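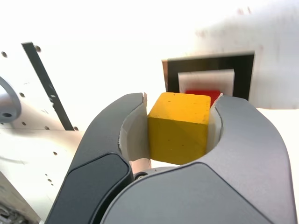

Studdale > Who We Are > About the School

Hi, and welcome! I'm the one who answers the phone at Studdale Sewing School, teaches most of the beginner classes and sweeps up the thread at night, so I figured I should be the one to write this page too.

I learned to sew on my grandmother's back porch when I was nine. She had me hem dish towels for an entire summer before she let me anywhere near a dress pattern, and I complained the whole time (sorry, Grandma). But I can still turn a straight hem without pinning it, and I still make my first-timers start with a dish towel. Just one, though, I promise!

Studdale opened in a former shoe repair shop with 3 sewing machines, a borrowed ironing board and a cutting table I built from an old door. We've moved once since then, across the street, and now we have room for 12 students at a time. The door came with us. It's a little wobbly on the left side, so if you're cutting anything slippery, grab the big table by the window.

Most people come in through Sewing From Scratch, our six-week evening course. You'll thread a machine, wind a bobbin, put in a zipper (it's fine, really, I'll sit with you) and go home with a tote bag and a pair of pajama pants. After that it's pretty open. Some folks go on to shirts and collars, some get hooked on quilting, and a good number just keep showing up to Open Studio with a pile of mending and a thermos of coffee. I love those nights. We start at 6:30 and I start making noises about locking up at nine.

We also run a kids' camp every June. It fills up fast, so get on the list in spring if you can. Campers need to be eight or older and should bring a lunch, closed-toe shoes and a hair tie if their hair is long. We have all the fabric and scissors they'll need.

Speaking of fabric! The front room is a small shop, and it's open to everybody, enrolled or not. We carry cottons, a few nice linens, and 93 colors of thread at last count, which still doesn't include the exact green anybody wants. The wool comes from Onyshchenko, a family mill I've been ordering from since my second year, and our buttons are from Drallik. The remnant bin is by the register. Please dig in it. I find it very stressful when it's tidy.

If you have a machine sitting in a closet that hasn't run in years, bring it by. I can usually handle tension problems and a good cleaning, and I send the harder cases over to Ceso Repair, who are patient people.

Last winter our quilters finished 200 lap quilts for the nursing home up the hill, and we're cutting squares for the next batch now. Come sit with us if you'd like to help, any skill level is okay.

Parking is behind the building, and the back door sticks, so give it a good shove.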